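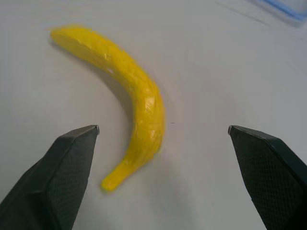 Hinden Rugby League Club to open its doors to supporters and local reporters in new season of midweek press evenings

HINDEN, 3/24/26 — Hinden Rugby League Club is delighted to announce a new programme of open press evenings at its Gururwood ground, at which players and coaching staff will take questions from local reporters, student journalists and, for the first time in the club's history, a seated audience of supporters. The first evening will be held in May, ahead of the home match against Hallwood, and there will be 15 in all before the season closes.

Anyone who has followed the club for a while will know that the old arrangement had grown rather tired. For many years our players were brought out one at a time after the final whistle, usually still in their boots, to stand in the corridor by the away changing room and answer whatever was put to them. Some of them enjoyed it and a good many did not, and it is fair to say that the reporters, who had deadlines to meet and very little space in which to stand, did not get a great deal out of it either. More than one Hinden match report over the years has had to make do with a single sentence from a tired prop forward, and that sentence was quite often "yeah, good win".

The new evenings will be a gentler affair. They will take place in the Abubakari Suite on the first floor of the main stand, where there is proper seating, a decent sound system and a kettle, and they will be held midweek, when everybody has had a chance to sleep, train and think about what they would like to say. Two players and one member of the coaching staff will attend each time. The list of who is coming will be published on the club website beforehand so that reporters can prepare, and so that supporters with a favourite player can choose their evening.

Jouko Vuorinen, head coach of Hinden, has been one of the warmest voices in favour of the change.

"I came to this club as a player with very little English and I was frightened to death of the microphone," said Vuorinen. "I used to hide in the physio room until the reporters went home, and I was fined for it too, quite rightly I suppose, although at the time I was very cross. I have lads in the squad now who feel just as I did. They are not rude and they are not sulking. They have played eighty minutes, they are sore, and somebody has asked them how it feels to lose. I think if you give those same lads a chair and a cup of tea and a couple of days, they will talk to you all night — and some of them will be very funny."

The club would like to be quite open about one part of the arrangement, as it has been the subject of a fair amount of chatter on the terraces. Until now, a Hinden player who missed a press duty without good reason could be fined by the club under the terms of the squad handbook. From the start of the new programme that rule will be withdrawn. Players will be asked to put their names down for at least one evening, and swaps between team-mates will be allowed, provided the press office is told by noon on the day before. Captains will still speak briefly after each match, as the competition's own rules ask them to, and nothing in that respect will alter.

Perrine Maillard, the club's press officer, has spent much of the winter talking the idea over with players, local newspapers and the supporters' association, and she is looking forward to seeing it under way at last.

"We sent out a questionnaire to our season ticket holders in the autumn and I had rather expected a small pile of replies," said Maillard. "We had 1279, and I have read every one of them, mostly at my kitchen table! What came through so strongly was that people want to know the players a little better. They want to hear how someone came back from a bad knee, or what it is like to be dropped and then picked again, or who chooses the music on the coach. Those are lovely questions and you cannot really ask them in a corridor. I am very grateful to the reporters as well, who have been generous with their advice and very patient with my emails."

Each evening will begin with a short question and answer session for accredited reporters, followed by a break, and then a longer session open to the floor. Supporters may ask their questions in person or send them in beforehand, and written questions will be read out by the press office. Questions on any part of the game are welcome, including the difficult ones. The only matters players will not be expected to discuss are contract talks, the medical details of other members of the squad and anything currently before a disciplinary panel.

The Abubakari Suite can seat some 500 people, and tickets will be free of charge to season ticket holders and members of the junior section. A small number of seats will be available to the general public at each evening, and these can be reserved through the ticket office in person or by telephone. There is a lift to the first floor from the main entrance, a hearing loop is fitted throughout the suite, and spaces for wheelchair users and their companions can be booked in the same way as any other seat.

The club is also very pleased to be setting aside 22 places at every evening for students of journalism and media from the colleges in and near Hinden. Students will sit with the working reporters in the first session and may ask questions on equal terms with them. Maillard will stay behind afterwards to talk to any student who would like some advice on a piece, and a selection of the students' match previews and interviews will be printed in the home programme, with their names on them, of course.

Recordings of the open sessions will be placed on the club website for those who cannot travel to Gururwood, and a written record will be sent to all accredited local press on the following morning. We do ask that members of the audience refrain from filming the evenings themselves, as some of the younger players are still finding their feet and would feel more comfortable that way.

The first evening will feature Jouko Vuorinen together with two players, whose names will be announced once the squad returns from its spring training camp. Doors will open at half past six for a seven o'clock start, and the supporters' bar on the ground floor will be serving hot food from six. Parking at the Gururwood ground is free on press evenings, although the lower car park does fill up quickly, and those coming by bus will find that the Hallwood service stops directly outside the main gate.

Notes for editors

Accreditation for the press evenings is separate from match day accreditation. Reporters who already hold a season pass need only confirm by email which evenings they wish to attend. Freelance writers and photographers are very welcome and should apply to the press office no later than one week before the evening in question.

Colleges wishing to take up student places should make a single application through a member of teaching staff.

Interviews with Jouko Vuorinen about the new programme can be arranged on request.

Press contact: Perrine Maillard, Press Office, Hinden Rugby League Club, Main Stand, Gururwood.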